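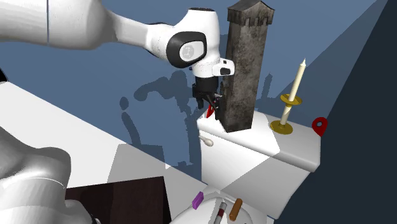
Clukmont is a commercial software package for building and running simulated tabletop scenes for robot arms. It is developed by Shokri, a small firm based in Pallanham, and is sold mainly to university departments, training colleges and companies that test control software before moving it to real machines. The package consists of a scene editor, a physics engine, a renderer and a library of ready-made objects. It does not include robot control software of its own, apart from a simple hand-driving mode used for checking that a scene has loaded properly.

Name and origin

The first version was written by Sepehr Arabzadeh as an in-house tool for Londness, a maker of benchtop laboratory equipment, which wanted to try out shelf and tray layouts before cutting any parts. Londness stopped work on the tool after 2 years and passed the rights to Arabzadeh, who founded Shokri to carry it on. The name Clukmont was kept from the original project. Early releases could load only one arm model and had no shadows; the present renderer was added with the third major release.

Scene editor

A scene in Clukmont is made up of three layers. The fixed layer holds walls, floors and furniture, which cannot be moved by the arm. The loose layer holds objects that have mass and friction and can be pushed, tipped or gripped. The third layer, called the robot layer, holds the arm, its base and whatever is fitted to the wrist.

Objects are placed by hand or scattered by rule. In scattered placement the user marks one or more surfaces, such as a cabinet top or a tray, and gives a list of objects to be drawn from the library. The editor then sets them down so that none overlap at the start of the run. Since release four, the user can also ask for an object to be placed close to an edge, a setting much used in testing because objects near a lip or corner are more easily knocked off.

Scenes are saved as plain text files. A file lists each object by library name, position, turn and scale, and can be edited outside the program. Files from release three open in later releases, but surface textures sometimes have to be assigned again.

Object library

The standard library is divided into 16 groups. Some are close to what a laboratory would expect, with test tubes, trays, swabs and corks. Others hold household and ornamental items, including candles and candleholders, and a set of scenery pieces such as stone towers. Markers, among them a red map pin, are kept in a group of their own. They are treated as solid by default and must be set to 'ghost' if the arm is meant to pass through them.

The mixed character of the library dates from the Londness period, when models were bought in bulk lots and added without much sorting. Shokri has kept it on the grounds that software tuned on a narrow range of shapes tends to fail on unfamiliar ones - a tall, thin object beside a low, flat one is a harder test than two alike. Scale is not enforced, so a tower may stand no higher than is convenient for the cabinet beneath it.

Arms and grippers

Clukmont is supplied with generic arm models of six and seven joints. Further models can be imported if the joint limits and link masses are known. Two-finger parallel grippers are the best supported type. Suction cups are available as an extra, and multi-fingered hands can be shown but not yet used for gripping.

Contact between finger and object is worked out at a finer time step than the rest of the scene. Thin objects remain a weak point. A flat tab or blade held between the fingers may slip or turn in a way that it would not on a real machine, and the handbook advises raising the contact setting for anything of this kind.

Rendering

The renderer works with up to 44 lights and casts hard or soft shadows, including shadows of the arm on walls and floors. Camera position can be fixed, tied to the wrist, or varied between runs. Metal and gloss finishes are handled well. Glass is drawn more simply and does not bend the light behind it, a fault noted in most reviews of the package. On an ordinary office computer the picture is refreshed 30 times a second for a scene of moderate size; larger scenes can be run without pictures and rendered afterwards.

Licensing and support

Licences are sold by the seat and run for a year. A teaching licence covers a whole classroom but leaves out the import of arm models. Support is by email from Pallanham, and a new minor release is normally issued each June. Shokri also offers a scene-building service, in which a customer's own bench or cabinet is measured and modelled to order. Work of this kind is charged separately, and the finished files remain with the customer when the licence lapses, though they cannot be opened in the editor until it is renewed.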